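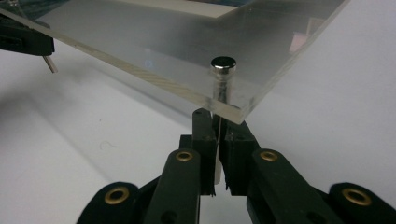 Anathi Sithole asks why we bother with clear acrylic at all, when every depth sensor and most colour models do badly on it. Fair question, and it needs more than one post.

The short version is that the policy never gets a depth map. It gets wrist views and gripper pose. If a person can seat the sheet from those views, there's enough in them to learn from. If a person can't, I'd like to know before we've paid for a month of recording.

The task, for those who asked: two hand-held grippers, one clear sheet, upright metal pins. Bring sheet and pins together, let go, back off. The printed picture travels with the sheet.

Clearance between hole and pin is tight enough that you feel the contact before you see it. That is most of the difficulty. The tools have no force sensing, so what you feel goes unrecorded except as a small change in how you move.

So an operator who works mainly by touch gives us poor examples. They look smooth on playback and teach very little. The ones we keep tend to be slower, with a visible correction near the end.

We label those corrections by hand. Start of correction, end of correction, nothing finer. Muriithi, our labelling tool, allows eleven categories and we use two.

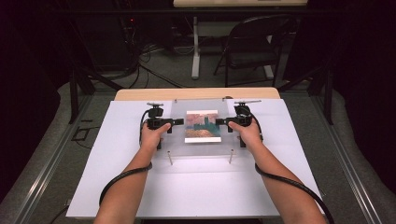

Both hands matter here, and that took some getting used to. With one tool, the sheet swings about the grip and the far side goes wherever it likes. With two, each hand constrains the other, and any disagreement between them turns up as flex in the acrylic.

Flex is bad news for the example. The sheet stores it, then gives it back at release, and the learner sees a jump with no matching action. We now throw out any take with a jump in the last second.

Count so far: 3,628 takes recorded, 379 thrown out. Most of the rejects are release jumps. The remainder are tracking losses, nearly all from one early batch with a badly seated cable.

On variety. We shift the start position for every take and change operators often. Pakon, our scheduling script, picks the start so that people don't settle into a favourite. Left to choose, everyone drifts towards the same corner of the board within half an hour.

What we don't vary is the pin pattern. I'd like to, and it will come, but I want one pattern learnt properly first. Mixing patterns early gave us a policy that hovered between two answers and chose neither.

A reader wanted to know whether failed attempts are kept. Yes, if the operator recovers within the same take. A missed pin followed by a clean second try is worth more to us than a perfect first go. A miss followed by a restart gets cut. 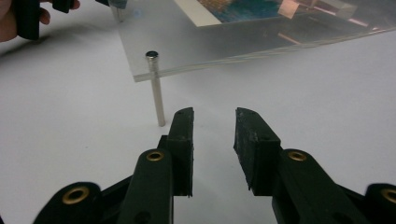
Plikuris, February

Notes from the second block of recording. We ran 27 operators through it, each with a short practice that isn't stored. Practice takes looked usable at first, but the hand speeds were all over the place and training on them made the approach jerky.

Pad wear is now logged per session. Worn pads slip a little on acrylic, and the operator makes up for it without noticing. The learner then copies the compensation on fresh pads and overshoots. Annoying to track down — it looked like a calibration fault for two days.

Calibration itself is fine. We check both tools at the start of a session and again after lunch, and the drift between checks is too small to matter for this task.

Next is a held-out set: 24 start positions that no operator has been given, kept on Prisis and left out of every training run. If the policy only works near positions it has seen, that's where it will show.

I'll post the split once the labels are checked. Questions about the file format can go under this one.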